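Topic: Line drying indoors in winter, am I ruining my sweaters
Board: Home and Laundry > Fabric Care

mothballed_again
The dryer died in February, as they do, and I decided this was my chance to become the kind of person who doesn't need a dryer. I strung 20 feet of line across the spare room and felt very European for one evening.

Three weeks in, my towels could sand a deck and my good gray cardigan has developed shoulders like a linebacker. The T-shirts are fine. The jeans stand up without me. Is there a trick to this or did our grandmothers just have tougher skin?

pilling_station
Please tell me you didn't hang the cardigan.

mothballed_again
I hung the cardigan.

pilling_station
Knits go flat. Wet wool weighs a ton and it all heads south, so the sleeves end up at your knees and the pegs leave you with those little shoulder horns. Roll it in a dry towel, kneel on the towel, unroll, pat it back into shape on something flat. Turn it over the next morning. You can sometimes rescue a stretched one by soaking it cool and bullying it back to size while it's damp. Sometimes.

Fesulville_Fran
Agree on flat, disagree on kneeling. I kneeled on a lambswool once and it has had a crease across the bust ever since, like a seat belt. Press with your hands.

As for the towels, you're using too much detergent. Everybody is. Cut it in half, skip the softener, and snap each one hard before it goes on the line. I mean really crack it. The cat should leave.

drumroll_dave
Or buy a dryer. They're in stores.

Fesulville_Fran
Thank you, Dave.

Tiruwork Hadgu
I've dried indoors for years in an apartment in Storncombe with one radiator that works and one that has opinions. My routine, for what it's worth:

Spin everything twice. The second spin does more than a whole night on the rack.
Leave a hand's width between things. I know there's never room. Leave it anyway and do smaller loads.
Fan on low, pointed along the line and not at it.
Window open for 5 minutes when you hang and again before bed.
Knits spread out on the spare bed with a towel underneath, nothing stacked on top.

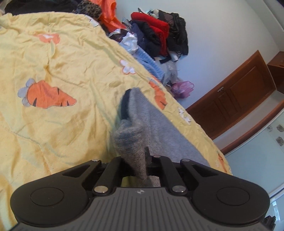
The towel matters more than the bed does. Change it once it's soaked through, usually by lunchtime, or the sweater just sits there marinating. And don't fold a knit that still feels cold against your cheek. Cold means damp. I have put away a "dry" sweater on that basis and met it again in a month smelling like a pond.

mothballed_again
The cheek test is going on the fridge. Question about the spare bed - doesn't the mattress get wet?

Tiruwork Hadgu
Not after two spins. If water is coming through a folded bath towel, the sweater wasn't ready to leave the sink.

quillfeather
Going to be the bore who mentions mold. All that water goes somewhere, and in my last place it went behind the wardrobe. I paid 136 dollars for a Prornura dehumidifier and it fills its bucket every laundry day. Noisy thing. Sounds like a refrigerator with a grudge. But the walls are dry and the jeans are done overnight.

pilling_station
I've never owned one and never had mold. Open a window.

quillfeather
Do you live somewhere it isn't raining when you open the window?

pilling_station
Matheson. It's cold and dry as a cracker.

quillfeather
Well, there you go. I'm on the coast. If I open the window the laundry gets wetter.

drumroll_dave
My brother-in-law got a quote of 2,000 for fixing the wall behind his drying rack. You know what doesn't do that? A dryer.

Fesulville_Fran
What does your dryer do to sweaters, Dave?

drumroll_dave
My daughter's dolls are very well dressed.

mothballed_again
Update for anyone keeping score. Halved the detergent, cracked the towels (we don't have a cat, but my husband left the room), spun everything twice. Towels have gone from sandpaper to stale toast. I'd call that livable.

The cardigan got the cool soak and some firm handling. One shoulder has come back. The other is still playing football.

pilling_station
Do that side again and use rustproof pins to hold the shoulder where you want it. Don't pull the ribbing at the cuffs while you're at it, or you'll be back with a new thread.

Fesulville_Fran
Stale toast will improve. Give it a few more washes while the old detergent works its way out.

mothballed_again
Soaking it again tonight. Does anyone know if the pins go in from the edge or straight down?

pilling_station
Straight down, close together, right along the seam.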